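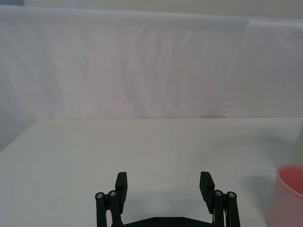
Gripper open, pink cup off to the right. Wrist camera view.

We're at 593 demonstrations on the cup task and Elango Naidu wants 1,000 by the end of November. I keep asking what the other 407 are supposed to teach it.

Same white table, same white curtain. I spent Wednesday afternoon going back through 71 of them and I could barely tell one from the next. If I can't, I doubt the model is getting much out of it either. Kamala Pai says volume smooths out the operators' bad habits. Maybe. I've watched two people drive the arm, and they have the same bad habits.

I'd take half as many with a dark tablecloth and the lamp moved. I asked. Pasora's contract says 1,000, so I'm back on shift tomorrow.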